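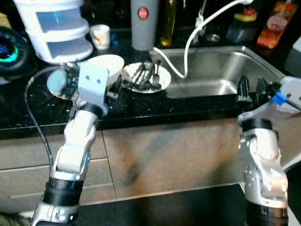

Where should the dirty forks and plates wait before washing up, on the worktop beside the sink or in the sink itself?

On the worktop, with all the cutlery collected on one plate, so that the sink stays free for rinsing and for filling the kettle.

Remstead Home Forum > Kitchen > Washing up and cleaning
Thread: Dishes waiting beside the sink, black worktop, what is your system?
Views: 1,222

kettle_and_cat
Member, 30 posts
October 21, 2020

Good evening to all. The question and the short answer on top are mine, I put the answer so that you know already which side I am on. My husband is on the other side.

We moved in January to a flat with a black worktop with speckles and a single steel sink. No dishwasher, and there is no place for one unless we give up the cupboard with the pans. We wash up once a day, after supper. So from breakfast until evening the things are waiting somewhere.

My way is this. I scrape everything in the bin, I put forks together on one plate, bowls next to it, and the sink is empty all day. His way is to put everything directly in the sink and run some water over it. When I come home I want to wash a lettuce and first I must lift out six things from grey water.

His argument is that my way makes the worktop dirty. I must admit that on this black surface I see every crumb, more than I ever saw on our old beige one. So I have two questions in fact. Which system do you use, and how do you keep a dark worktop clean in the part near the sink?

pepperpot62
Regular, 546 posts

I am with you. A sink is for water, not for storage. When I was young we were seven at table and one sink, and if someone left a pan in it my grandmother put the pan on his chair.

For the worktop: a damp microfibre cloth first, then a dry one. The second cloth is the important part. If you leave it to dry by itself you have hard water marks, and on black they are worse than crumbs.

Tarard_south
Member

I am with the husband. Sorry!

Egg and porridge become like cement if they wait in the air for ten hours. In the sink with a bit of water they come off in a second. Forks especially, the egg goes between the tines and then you need a brush or even a toothpick. I do not understand why to make more work only for having an empty sink.

kettle_and_cat

Thank you both. The egg is a fair point, we eat egg often. But who wants to put the hand into cold water with forks in it, when you cannot see which way they are lying?

Tarard_south

So put the forks in a tall glass with water. Handles up. The glass stands beside the sink or in the corner of it. Then you have soaked forks and nobody is pricked.

bluecolander
Moderator, 702 posts

The glass is good for steel forks all in one piece. Please do not do it with knives or forks which have wooden or glued handles. I lost a nice set like this, the handles became loose one after another in the course of one winter. The water must not reach the place where the handle joins.

To the first question: my system is between the two of you. I rinse each thing immediately under the tap, it takes perhaps five seconds, and then it waits on the worktop, on a tray. The tray is the whole secret for me. All drops and crumbs stay on it, and when I wash up I wash the tray last. The worktop under it is clean.

pepperpot62

A tray is one more thing to wash.

bluecolander

It is, but it is flat and smooth and takes less time than wiping the worktop with two cloths, as you suggest.

pepperpot62

I wipe the worktop with two cloths anyway, tray or no tray. You would do it also if you had black.

bluecolander

I have dark green. I will not argue with black.

mostly_soup
New member

Hello, I read this forum a long time but write rarely, please excuse my English.

I would like to ask what the worktop of the first poster is made of. It matters for the cleaning. Black with speckles can be granite, or it can be a laminate which imitates granite, or one of these composite materials. I had the laminate and I cleaned it as a stone for two years, because the landlord said "it is stone". It was not. I saw it when the edge near the sink began to swell, with a small brown line.

If it is laminate, the most important is that no water stands on the joint between the worktop and the sink. So wet bowls should not be left there for the day. If it is stone, the most important is that no vinegar or lemon goes on it.

kettle_and_cat

I am ashamed to say I do not know. It feels cold with the hand in the morning. The agency papers say only "worktop, black". How can I find out without damaging something?

mostly_soup

Open the cupboard under the sink and look up with a torch. Under laminate you will normally see the brown or grey chipboard, or a thin white sheet. Stone is stone from below too, only rougher. Sometimes there is a board put under the stone, so look also at the edge of the hole where the sink sits.

Tarard_south

While you are down there with the torch, look if it is wet around the pipe. I say this to everyone.

kettle_and_cat

I have looked. From below it is rough and grey-black and cold, and around the sink hole I can see the same material through the whole thickness. So I think stone. The pipe is dry, thank you.

That means I must stop with the vinegar? I used it for the white marks around the tap.

mostly_soup

Then yes, stop with it on the worktop. Many granites support it a few times, but the protection on top goes away slowly, and some black stones become dull in spots. For the tap itself you can put vinegar on a cloth, wrap it around the tap, and keep a dry towel below for the drops. For the stone only warm water and one drop of washing-up liquid, then rinse the cloth well and wipe again. Too much soap makes a grey film on black and people think that the stone is ruined, and it is only soap.

onion_first
Member

The grey film! I had this and I scrubbed it with more soap. For weeks. Then a friend wiped one corner with plain hot water and it was black again, I could have cried.

About the dishes, I would like to defend the worktop side with another argument. If the forks, the plates and the bowls wait where I see them, I wash them. If they are down in the sink I do not see them from the table and I go to bed. This is a weakness of my character perhaps, but the system must fit the person.

Tarard_south

With me it is the contrary. If the worktop is full I do not cook, I order food. If it is in the sink, at least I have place to cut an onion.

onion_first

You have more worktop in the sink system and I have more sink in the worktop system. We can not both be satisfied. How long is your worktop? Mine is two metres in total, so the plate with forks does not disturb me.

Tarard_south

Between the cooker and the sink I have the width of one chopping board. So perhaps this is the explanation for everything.

pepperpot62

Then you need a board which goes over the sink. I have one from Rocha, it lies on the two edges of the sink and I cut on it. You can leave your forks to swim under it.

Tarard_south

I had such a board from Trikgate. It slid each time I pressed on it, because my sink has rounded corners and a very low edge. I use it now under a plant. If yours has rubber feet, please tell me, I would try again.

pepperpot62

It has rubber strips underneath, the long way. They come off when they are old, then one glues them back.

kettle_and_cat

I read everything aloud at supper. We have agreed on the following and will try it for 30 days.

Scraping into the bin, always, both of us. He did not do it before, he says the strainer catches it. Then a quick rinse, as bluecolander does. Forks with egg go in a glass of water, handles up, ours are plain metal. Everything else waits beside the sink, no water standing in the bowls. The sink is empty. The one who did not cook wipes the stone in the evening with a damp cloth and then a dry one.

He refuses the tray.

bluecolander

He will come to it.

pepperpot62

He is right about the tray. But tell him that the strainer catches rice only until the day it does not, and rice swells in the pipe.

mostly_soup

One small addition. If crumbs stay on the speckled stone, wipe them first dry, with the side of the hand or with a small brush, before the damp cloth comes. With a wet cloth you only push them under the lip of the sink and there they stay. I use an old pastry brush for this. Also the crumbs are difficult to tell from the speckles, so I look low along the surface with the lamp on from the side, then you see what stands up.

kettle_and_cat

That is very true about the speckles. Yesterday I tried to wipe away one that belongs to the stone. I will look for a brush and write again when the 30 days are over.

onion_first

Please do. And which kind of forks do you have, if egg stays in them so badly? Mine with three wide tines are much easier than the four narrow ones, I have nearly stopped using the narrow ones except for guests.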